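Pelthorpe Trail Series - progress report, November

Thank you again, so very much, for standing behind our hill races this season! The Luso leg drew 849 runners, well up on what we had hoped for, and the new 13-mile course held up nicely even after a rainy week.

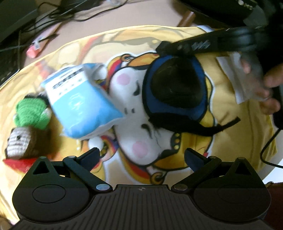
Brindik was smaller and muddier, with around 500 at the start, but folks were cheerful and the soup ran out early (we have ordered more).

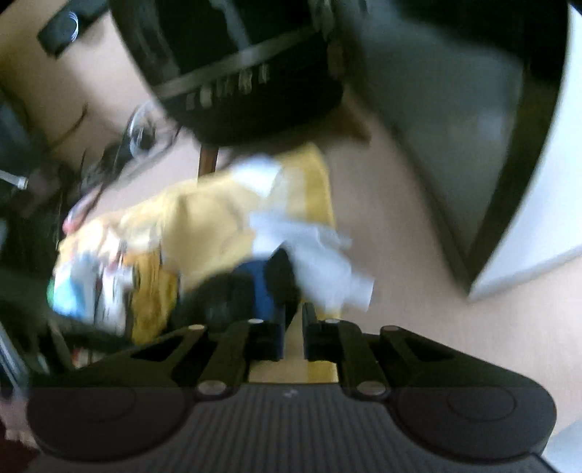 We still need trail markers for the Pruvost leg, and nine of the old signs want repainting before then - the quote is on its way to you.

Last updated: November
3 comments | 9 shares
Contact | © Pelthorpe Trail Series | Back to top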